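Sitting in the front row, does it change your grade?
Forum: Student Life, Wukdale College

carmela_m
Posted 25/09/2026
I am in my second year and English is my third language. In the big lecture (300 students) I always sat at the back, and I passed, but with 19 points of 40 in the last test. My advisor, Ms. Tennant, told me to move to the front. Did it help anyone here? I am afraid that the professor will ask me things.

plonura
Moved to row two in May. My grades stayed the same. I was less bored, that is all.

wbuchanan
I disagree with plonura. From the back I could not read the board, and I copied wrong numbers for a whole semester. Sit in front.

plonura
So you needed glasses – it is a different problem.

wbuchanan
I have glasses, thank you. The room has 200 seats on one flat floor, go and try it.

kenna_s
The row matters less than what you do after class. I write my notes again the same evening, in my own words, and I mark what I did not understand. Then I ask by email, so I don't have to speak in front of everybody.

carmela_m
Thank you, the email idea is good for me. But is it polite to write every week?

kenna_s
Yes, if the questions are short. Mine answers in one day.

forsyth
Carmela, for the fear of speaking, prepare one question at home and ask it first, then you are free for the rest of the hour. I do it in my small lab class too. Last time I only asked why the red goblet was standing upside down on the tablecloth, and after that I was calm.

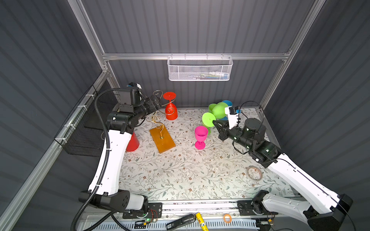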